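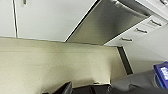 What Does Offside Mean?

If you have ever watched a soccer game and seen everyone jump up to cheer a goal, only for the referee to take it away again, you may have met the offside rule. Grown-ups argue over it all the time, so don't worry one bit if it seems muddly at first!

Let's pretend two teams are playing on a Sunday, the Dokari Foxes and the Havis Owls. A Fox wants to score, so she runs up close to the Owls' goal and waits for a pass. Is she allowed? Well, that depends on where she is at the very moment her teammate kicks the ball.

She is in an offside position if she is in the Owls' half and nearer to their goal line than both the ball and the second-to-last Owl. (The last Owl is usually the goalkeeper, but it doesn't have to be.) If she is exactly level with that second-to-last Owl, she's fine.

Just standing there isn't against the rules, though. She has to join in - by playing the ball, say, or by blocking the goalkeeper's view - before the referee blows the whistle and gives the Owls a free kick.

You can't be offside straight from a throw-in, a goal kick or a corner kick, so on those you can stand wherever you like.

Try it with buttons on the kitchen table!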